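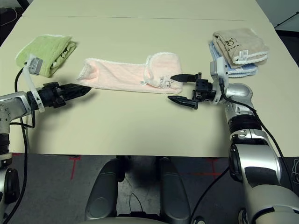 Subject: Re: [linen-care] Towels shedding water after a change of detergent

Date: March 11, 2019

To the list,

Replying to the Prernwood message about bath towels that have stopped taking up water. I have trimmed the quote to the parts I can answer.

> We run a small guest house at Prernwood and wash everything on site. We
> moved from powder to Praleo liquid last April and kept the same
> programme, the same loads and the same dryer. The newer towels
> (Trekotano, 558 gsm, cotton terry) now push water around on the skin
> before they absorb any of it. The old ones are bad too, but less so.
> They come out of the dryer feeling soft, and a bit greasy if you rub the
> pile between two fingers.
>
> Water is the Galang town supply, which leaves scale on the kettle. No
> softener on the incoming line. We do use fabric conditioner, one capful.
>
> Is this the detergent, the towels, or the water? And is it worth
> stripping them, or do we just write them off?

The greasy hand is the useful part of that report. Cotton that has only been scaled up by hard water feels stiff and a little sandy. Cotton with a conditioner film feels soft and slippery and repels water for the first few seconds. You may well have both, with the conditioner masking the stiffness.

On the powder. Most laundry powders carry a builder that ties up calcium, and many liquids carry less of it or none. With no softener on the line, a move from powder to liquid can leave more of the hardness free to react with soil and surfactant. I don't know the Praleo formula, so ask the supplier for the data sheet and look for citrate, zeolite or carbonate on it.

On the towels. New terry often leaves the mill with a softening finish, and a heavy pile holds on to it for the first several washes. That would explain why the newer stock is worse than the old. I would not draw any conclusion about the mill from it.

Drop test

Do this before changing anything, or you will have no baseline.

Lay a dry towel flat on a table, away from the hems and any woven border. The borders are a different construction and give a misleading result. A folded towel like the green one in the picture, with its white terry edging, should be opened out first so that a single layer is under test. Let one drop of tap water fall onto the pile from a low height and time how long it stays as a bead. Repeat at 7 spots and write down all of them. One slow spot may be a stain. Seven slow spots is a film.

Keep one towel aside as a control and mark it. A small handwritten label near one end, as on that same green towel, is enough, provided the ink is laundry marker and you have checked that it survives your hottest programme.

Stripping

1. Run the load with no detergent and no conditioner, at 60 degrees, half the usual weight. Look at the door glass once the drum is turning. If there are suds, you have been overdosing and the residue is still coming out.

2. Repeat with 200 g of washing soda in the drum, placed under the towels. Let it soak for 20 minutes before the rinse if your controller has a pause. Use this on white or colourfast cotton only. Keep wool, silk and anything with aluminium fittings well away from it.

3. Rinse twice. Carbonate left in the pile will give you the stiffness you were trying to get rid of.

4. Tumble on medium until just dry, then take them out. Overdried terry feels harsh whatever was done in the wash.

5. Run the drop test again, control towel included.

If the bead time has fallen but is still poor, do it once more. If two passes make no difference at all, look at the rinse stage on the machine before you blame the fabric. A partly blocked inlet screen on the cold side will shorten the effective rinse on some older machines, and it takes a couple of minutes to clean.

I would leave vinegar out of it. It will dissolve some carbonate scale, but it does little to a conditioner film, and repeated use is hard on certain rubber seals. Never put it in a load with chlorine bleach.

After that

Stop the conditioner on towels entirely. Sheets are a separate question and I have no strong view. Then either go back to a built powder for the terry loads, or keep the liquid and add a separate water conditioner at the dose printed for your hardness. Get the hardness figure from the Galang utility or use test strips – kettle scale confirms that the water is hard but doesn't give you a number to dose from.

Change one thing at a time. If you drop the conditioner and change the detergent in the same week, the drop test can't tell you which one mattered.

As for writing them off: I wouldn't, on this evidence. A 558 gsm towel in its first year should have plenty of life left. Check the selvedges and the base cloth between the loops. If the ground weave is sound and the loops aren't pulling, move it back into service. Thin ground is the point at which I cut them down for cleaning cloths.

Two things missing from the original post that would help: the load weight against the rated drum capacity, and whether the dryer has a moisture sensor or runs on a timer. If you could post those along with the first set of drop times, I can be more definite about the dose.

Trimmed replies below the quote, please – the archive is getting hard to read.

linen-care list, Galang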